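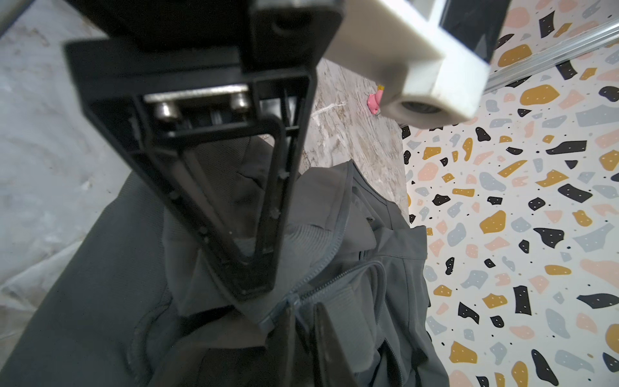 Gray jacket, zipper and pull tab

Zenley Home Help > Laundry and Closets > Folding

How do you fold a zip-up hoodie so the zipper doesn't buckle?

Posted by Achilleas Moschos
February 10, 2018

I can fold T-shirts, jeans and regular pullover sweatshirts well enough. The one thing I can't get right is a zip-up with a hood. I have a dark gray one that I wear most of the winter and it never folds the same way twice. The body ends up square enough but the zipper makes a ridge, and whatever I put on top of it slides off.

What I do now is lay it on its back with the zipper up, bring both arms across the chest, fold the sides in and then fold the bottom up to the collar. The hood gets tucked in last wherever it will go. The trouble starts when I fold the bottom up. The zipper doesn't want to bend there. It bows out to one side and pulls the front panel with it, so one half of the front is flat and the other half is puffed up. 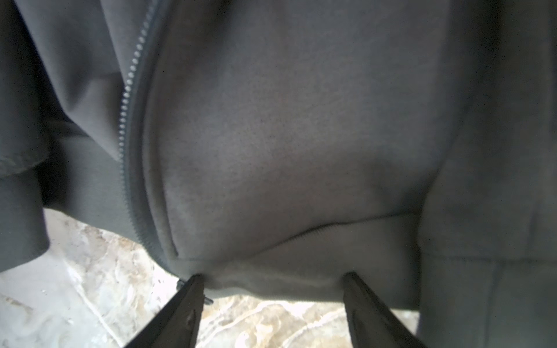
The hem is the other part I have trouble with. The band at the bottom is thicker than the rest of the cloth, and the zipper ends right there, so when I pull on the hem to straighten things out the band straightens and the part above it doesn't. If I let go it gathers up again. I have tried smoothing it from the top down and from the bottom up and can't see that one is better.

I don't want to hang it. The closet rod is full of shirts and coats, and the last hoodie I kept on a hanger got bumps in the shoulders. It has to go in a dresser drawer that is 7 inches deep inside, and I would like it to share the drawer with two or three other sweatshirts without the whole thing jamming when I open it.

So my questions are these. Should it be zipped or unzipped when I fold it? Face up or face down? And where is the hood supposed to go? I've seen people stuff the whole thing into the hood like a pillow, and I'm not sure if that is bad for the hood.

Dambrauskienė
Member, Laundry and Closets

Zipped, face down, hood last. I worked in the back room of a clothing store for 9 years and we folded zip hoodies all day long in the fall. The method below is the one we used for the shelves, with a small change for drawers.

Zip it up first, all the way to where the hood starts. People skip this or zip it halfway. A half-zipped front will spread at the top while you are folding and then you are chasing it. Once it's zipped, push the pull tab down flat so it points at the hem. If the pull is sticking up it will dig into whatever is lying against it, and on a soft knit it can leave a mark.

Next, before you turn it over, hold the hem in one hand right at the bottom of the zipper and hold the collar in the other hand at the top of the zipper. Pull gently so the zipper is straight. Do this with the zipper only. Don't pull on the side seams yet. The tape on a zipper doesn't stretch and the knit around it does, so after some washing the knit is often a little longer or shorter than the tape. That is where your puffed-up front panel comes from. You can't fix it by smoothing the panel. You get the zipper straight and then pat the extra cloth out toward the sides, where it can be folded under.

Now turn it face down. The easiest way is to take it by the shoulders, lift it, and lay it down again with the front against the table. Smooth the back with your forearm. Spread the hood out flat above the shoulders, in line with the body.

Fold one side in toward the middle of the back, sleeve and all. The fold line should run from about the middle of the shoulder straight down to the hem. Then fold the sleeve back on itself so it runs down along the side you just folded. It should make something close to a 90 degree turn at the shoulder if the hoodie has regular set-in sleeves. If the sleeve is longer than the body, turn the cuff up so it doesn't stick out past the hem. Do the other side the same way. You should have a long rectangle with a hood at one end.

Fold the hood down onto the back. Press the air out of it with your hand. If it has a drawstring, put both ends inside the hood before you do this.

For the last part, fold the hem up over the hood in thirds. This matters for the zipper. When you fold in half, the whole bend is in one place. With thirds you get two bends, but each one is a loose turn and the zipper can follow it. Don't press the bends down hard. A zipper with metal teeth will only bend so far and if you force it, it goes sideways, as yours does.

For a drawer that is 7 inches deep you can stand the folded hoodies up on their edges in a row, folded side up. They take less room to get at that way and you don't disturb the others when you pull one out. If they are too tall, fold in quarters instead of thirds.

About the hood pillow: it doesn't hurt the hood if you do it for a trip. I wouldn't leave it that way all summer. The opening can stretch and the rest of the hoodie comes out very wrinkled.

Achilleas Moschos
(original poster)

Thank you, that is a lot more than I expected to get. I didn't know about the zipper tape not stretching. It explains why smoothing the front never did anything.

I have two things to add. The sleeves on mine are hard to find once it's in a pile. I usually take it out of the basket in one lump and drop it on the counter and then go looking for the arms, and I often get hold of the hood and think it's a sleeve. Is there an order for getting it open flat to begin with? I think half of my trouble happens before I get to the folding.

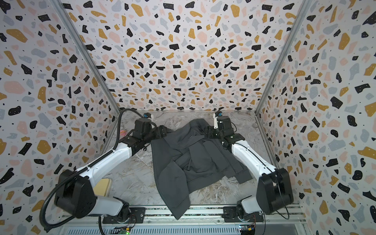

Dark gray hooded sweatshirt in a heap, drawstring near the middle

Also, the drawstring. I hadn't been putting the ends anywhere. They hang out and get caught in the drawer.

Dambrauskienė
Member, Laundry and Closets

Look for the hood first. It's the biggest loose piece and the drawstring will lead you to it. Put one hand inside the hood, find the seam where it joins the collar, and follow that seam out to a shoulder with each hand. Once you have both shoulders, pick the whole thing up and give it one good shake. The sleeves will drop on their own. Then lay it down. If you start at the sleeves or the hem you will be turning it over and over.

If a sleeve is inside out, fix it before you shake it. Reach down from the shoulder and pull the cuff back through.

On the drawstring, some people tie the ends in a loose bow before the hoodie goes in the wash. It keeps the cord from pulling out of the hood and you can leave it tied for folding. Don't tie a tight knot. You'll need a fork to get it undone when it's been through the dryer.

Jurker
New member

just roll it. lay it flat, sleeves in, roll from the hood down. takes me 10 seconds. I have never once thought about my zipper.

Dambrauskienė
Member, Laundry and Closets

Rolling is fine for a thin one. With a thick hoodie the roll comes out too fat for a 7 inch drawer, at least with the ones I have at home. If you do roll, start from the hem and finish at the hood, and then you can pull the hood over the roll to hold it closed. Starting at the hood leaves the hem on the outside and it comes undone.

Jurker
New member

ok fair, mine are thin. I keep them in one of those Udico fabric bins and they don't come undone because there's no room for them to. if the drawer is full enough it doesn't matter which end you start with

Achilleas Moschos
(original poster)

I tried both this week so I'll put down how it went for the next person who searches for this.

Rolling first, because it was quick. My roll was too thick and the drawer rubbed on it at the top. I could get it shut by pushing down but I wouldn't want to do that every time. I may use it for a lighter sweatshirt I have.

Then the face-down fold. Finding the hood and following the seam out to the shoulders is a big help. I still pick it up wrong now and then, usually by one of the front edges.

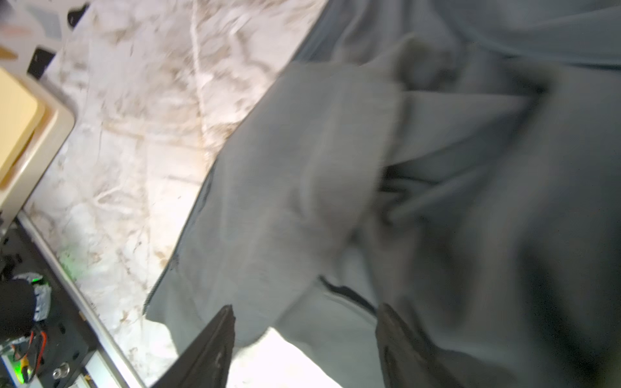

The cord was more of a nuisance than I thought it would be. I put the ends in the hood and they fell out again when I brought the sides in, so I went back and did the loose bow, and after that they stayed put. Straightening the zipper before turning it over is the step that made the most difference. I pull it once from both ends and then push the extra cloth out to the sides, and the ridge is mostly gone. It's still a little thicker in the middle than a pullover is.

Thirds worked for the hem. Standing on edge, it fits the drawer with a bit of space above it. I have two sweatshirts standing next to it now and the drawer opens without catching. With only the one in there it fell over, so I put a shoebox lid on its side behind it until the rest of the wash was done.

The one thing I changed is the sleeves. Mine are long, and with the cuffs turned up there was a lump at the bottom corner on each side. I now angle each sleeve a little toward the middle of the back so the cuffs don't land on the hem band. It looks less neat from behind but it lies flatter.

I have another question about getting the zipper to run more easily, but I'll put that in the repairs section.

Dambrauskienė
Member, Laundry and Closets

Good. Angling the sleeves is fine, we did that with the extra-large sizes. Just keep the cuffs from landing on top of each other. For the zipper, rub a plain candle along the teeth and run it up and down until it moves better, then wipe off what's left over before you wear it.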